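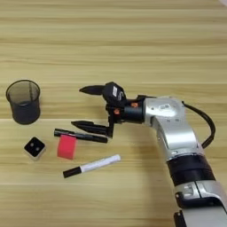
About Memutwood

Memutwood makes and sells desk goods for schools, small offices and people who work at the kitchen table. We started with one product, a mesh pen cup, and added to the list as customers asked for things to go with it. Today we stock pen cups, markers, foam cubes, dice and a short range of wooden tabletops.

The company was set up as a part of Turkik, a furniture workshop. Turkik still cuts and finishes our tabletops. The desk goods have been run separately since the first catalog, with their own stockroom and their own order desk.

What we sell

The pen cup is still our best seller. It comes in black only. We tried a white one for a season and dropped it - the ink marks showed. Markers are sold singly or by the box, in black and white barrels. Foam cubes go mostly to elementary schools, where teachers use them for counting and for quiet games.

Our school line is called Endow. A full Endow kit covers 61 desks and ships in 2 cartons. Smaller kits can be made up on request, and any item in the kit can be reordered alone.
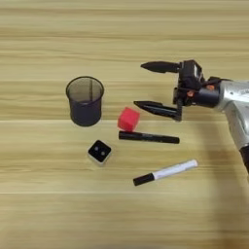
Most of our customers want a desk that can be cleared quickly at the end of the day. We keep the range small for that reason, and we try out new items together on a tabletop before they go in the catalog. A red cube next to a black marker is easy to pick out on light wood, and the pen cup takes up little room when it stands upright. Mesh also lets you see whether there is anything in the cup. Items that get lost against the grain, or that roll too easily, are sent back to the supplier with notes.

Orders and returns

We ship from our own stockroom. The minimum for trade orders is 1000 pieces, mixed as you like. Schools have no minimum. Unused goods can be returned in their original box - please include the packing slip. The stockroom closes for two weeks in July for inventory, and orders placed then go out when it reopens.

Trade accounts are handled through Zhong, our distributor. School accounts come directly to us.

Page updated 4/5/23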